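Re: [laundry-coop] Cold wash only from January?
23/08/2025

Tomaszewski wrote:
> The Nulalero people say we can run every load cold and nothing
> will come out any worse. Their leaflet has a test of 1,531 loads.
> I move that we switch all the machines over in January and stop
> buying the old powder.

I read the leaflet twice and I'm not sold. It gives 1,531 loads and then says 1,354 came out "fresh." Fresh according to whom? There is no word on what was in the drums or how dirty any of it was. A gym shirt worn for an hour is one thing. Kitchen towels from a fish fry are another.

I do believe cold is fine for most colored stuff. I've washed my own that way for 17 years and the dyes hold up better. Towels and sheets are where I get off the bus – body oil builds up, and after a few months they smell sour as soon as they get damp. More soap makes it worse.

Also, the leaflet compares Nulalero to Zosex, which we don't use. We use Stado, and I can't find one line about it.

Could we try it on 4 machines first, and leave the rest alone until spring? Put a sheet of paper on the lids and let people write down what they washed. If the towels are still good by then I'll vote yes and say so on this list. Until then I'd keep buying the powder – the price they quote is only for the first order anyway, see the small print on the back.

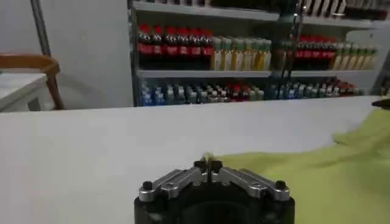 Posted by Rania Salameh to laundry-coop

Forgot to ask: does the cold setting on the old machines even skip the heater, or does it just run a shorter warm wash? The manual I have doesn't say. If somebody has the newer one, please send me the page with the settings table.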